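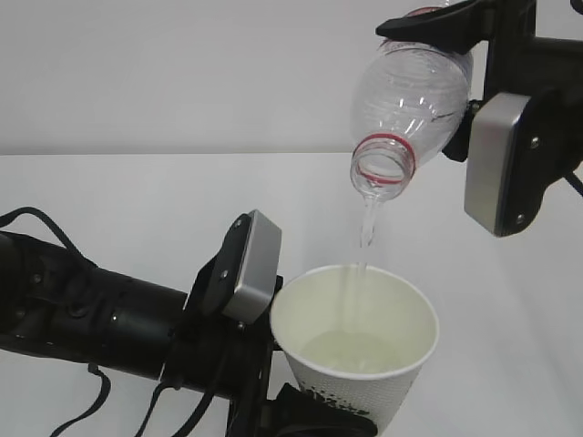 I finally got the box of old *Flotik* magazines down from the hall closet, and that was the end of my evening. I'd meant to sort them into keep and toss. By midnight I had a keep pile, a second keep pile, and one issue in the recycling that I later took back out.

If you never read it, Flotik was a home electronics monthly, the kind with a modem on the cover and a coupon for blank disks inside. The reviews are fun, but what I can't stop reading is the letters page. It's so good! People wrote in by mail, waited two months to see themselves in print, and then other people wrote back to tell them they were wrong. One argument about whether a fax machine should have its own phone line goes on for 10 issues. Same four or five readers, getting politer and angrier every time. By the end they're signing off "with continued respect" and you can tell there is none left.

I grew up on comment sections, so I had this idea that letters pages would be calmer. Some are. There's a lovely one from a reader in Ashour who typed out her whole method for labeling tapes (color by year, then a number, then a little card in a recipe box) and asked if anyone had something better. Three people did. She tried one of them and reported back. I've been on the internet most of my life and I think I've seen that happen twice.

But the mean ones are very, very mean. A man sent in a complaint about the Lerkik keyboard that takes up most of a column, and the editor printed all of it, with a reply underneath that just says "Have you tried the other cable?" 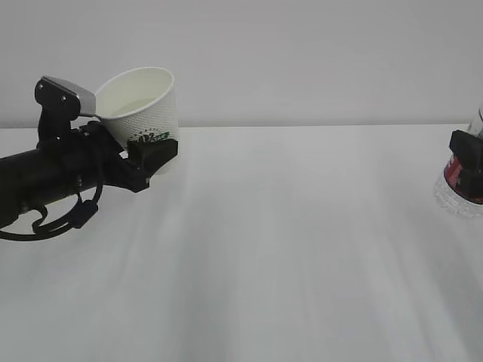 Issue 20 of Flotik is my favorite of the bunch, and the one I rescued from the recycling. It has the reader survey in it. They got nearly 3,000 forms back, which seems like a lot of stamps for a free mouse pad. The top request was longer reviews. The second was shorter reviews. The editor wrote a whole page about this and you can hear the sighing.

The same issue has the big Wokolley printer test, with the charts where every bar is a slightly different gray, so you have to guess which printer is which. Readers complained about the charts in the next issue. The charts stayed exactly the same for as long as I have copies - I checked.

What I miss, I think, is the gap. You'd read something that annoyed you, and to answer it you had to find paper and an envelope and walk somewhere. Plenty of people still did it, obviously, see the fax wars. But I bet a lot of letters died on the kitchen table, and I've written a few replies this month that should have gone the same way.

Anyway, I'm short a few issues from the end of the run, including the one where the fax thing (maybe) gets settled. If you have any in a basement or a garage, leave me a comment. I'll pay postage, and I'm happy to trade. I have doubles of the Christmas gift guide and the one with the torn cover.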